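Tandex hand-held gripper kit – speaker notes, Hedvika Beneš

Start with the price, people will ask anyway. The Clornby bundle is 1340 with two grippers, shipping extra. Yazıcı sells the older version for less, but spare finger pads take five weeks.

Next slide. Leave both up while talking.
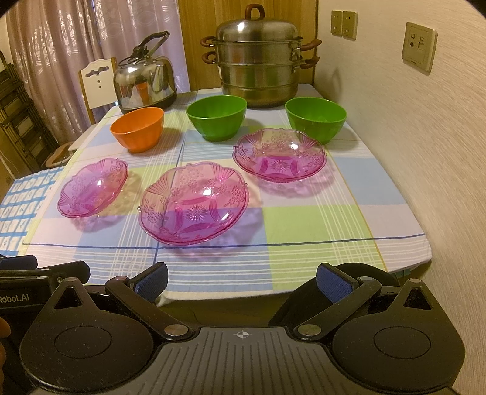
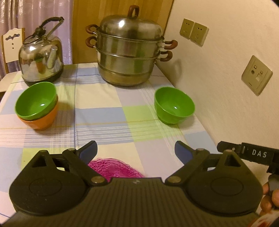

What you pay for with this kit is the linkage and the pads, so spend most of the time there. The jaws close evenly and the handle suits small hands. Rims are the hard part for any two-finger tool, and deep plastic bowls like the green and orange ones on this table are a fair test of it. Mention that the blue pads wipe clean. My wrist got tired before the battery did – say so.

Support: Clarnutia answered my July ticket in two days. The manual is thin on calibration.

Rated life is roughly 2000 closing cycles per pad set. I have not reached that yet. Ask if anyone in the room has.

Then questions. Price sheet is on the back table.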